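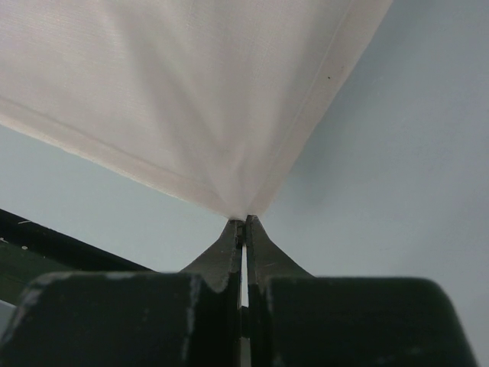
So I finally finished the book of Jonah with my June reading group, and I have to tell you, I had forgotten how funny it is! Only four chapters, and we still managed to spend 3 evenings on it (one of those was mostly pie, I'll admit).

We meet in the back of the Cassim, the little coffee place in Ovville, and somebody always wants to go straight to the fish. Could a man live in there, what kind of fish was it, and so on. I do believe it happened, and I said so. But I think folks get so busy arguing over the fish that they never make it to chapter 4, where Jonah sits outside the city and sulks. God spares all those people and His own prophet is mad about it. Mad enough to die! Over a plant!

That one stung a little. I've been grumpy for two weeks over a parking mix-up at church, and there I was underlining verses about Jonah's bad attitude.

My favorite part is that the book just stops. God asks him a question and we never hear the answer. I went back through some 300 pages of an old commentary I picked up at a yard sale, hoping for a tidy explanation, and the writer didn't have one either - which made me like him more.

Next up is Ruth. I'm planning on 6 evenings because I talk too much. If you're anywhere near Ovville, come on by around seven and bring whatever Bible you've got. We'll save you a chair, and probably some pie.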